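8th December. Packing bench, Tremgate boxes

Senad Yordanov wants the desk sets to go out in two boxes, a small divided one and a larger plain one. I said in November that one box would do and I still think so. His note claims the divider saves 10 seconds a set. Saves them from what, it doesn't say. With 236 sets to send I'd like to see it on the bench before we order 900 more from Kneževič.

Small box behind, large one in front, lids folded out to the left. The flaps eat half the table, which the drawing from Bokberg leaves out altogether. 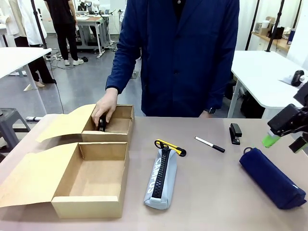 Left compartment in use, large box still empty. Grey CAMPUS case and box cutter waiting.

Questions on the divider:
The left compartment takes a small thing on end. Fine. What holds it there in a van?
The stapler has no agreed place. Normunds Tamošiūnaitė says large box, the Zelta sheet says small.
The soft grey case could go anywhere, so why are we designing round it?

Tried it from the other side too, to see whether the flaps get in the way of the reaching hand. I say they do. Senad says you get used to it, and I don't count that as a result.
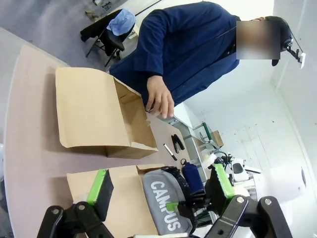

To do before ordering

Shake test, 5 sets each way, with and without the divider.
Ask Kneževič for a price without the long lid.
Settle the stapler.
Get Senad to write down where his 10 seconds came from.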